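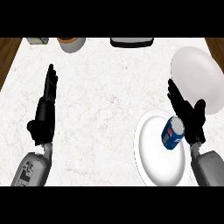
I want to make a case for eating supper late, at the kitchen counter, standing up if you feel like it, with the radio on. I have been doing it since May and I haven't been this happy about food in years!

I grew up in Sadcombe, where supper was at six and everybody sat. If you were late you ate cold potatoes and heard about it. I carried that rule through college, two apartments and a marriage, and I never once asked whether I was hungry at six. Mostly I wasn't. I was tired, I had just come in the door, and what I wanted was to take my shoes off and look out of the window for a bit.

So in the spring we quit. Now there's a snack when we get home (bread, a pickle, whatever fruit is going soft) and the real meal comes when somebody starts wandering around opening cupboards. Some nights that's half past seven. Some nights it's closer to nine and we eat eggs. My daughter, who is 14 and used to vanish upstairs the second her fork went down, now hangs around the kitchen for most of the evening, picking at things and telling me about people I've never met. I wouldn't trade those stories for the best-laid table in the county.

The cooking got better too, which I did not see coming. When dinner has to be ready by a certain minute, you make the same four dishes over and over. Take the clock away and you can let onions go properly brown. You can start a pot of beans at six and not care. I have finally learned my grandmother's cabbage rolls, the ones she made back in Cilska, and they need 2 hours in the oven — longer if the leaves are thick. I could never have fitted them into a weeknight before.

I know the arguments on the other side. Small kids can't wait, and they shouldn't have to. People on early shifts need their sleep. And there's the big one, that a family ought to sit down together, facing each other, and talk.
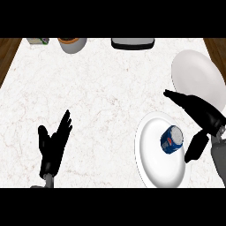 Pendo Kimaro wrote to me after I mentioned all this in last month's column, and said that the fixed hour was the only thing that kept her household on speaking terms: "If I let supper float, my boys would float off with it. Six thirty, phones in the drawer, 20 minutes. That's all I ask of them and I get it."

I love that letter, and I believe every word of it. If the bell works in your house, ring it! What she is protecting is the same thing I'm after. Her boys talk because they've been put in chairs. Mine talks when she's leaning on the fridge with a spoon in her mouth and thinks I'm busy with the pan.

What I'd push back on is the guilt. So many of us feel we're failing at supper because it doesn't look like our parents' supper, and we feel it every single evening. That's a lot of bad feeling to hang on a bowl of soup. Try one week without the clock. Put out some bread at six, turn the radio up, and see when people come looking for you.

We're having the cabbage rolls again tonight. They went in late.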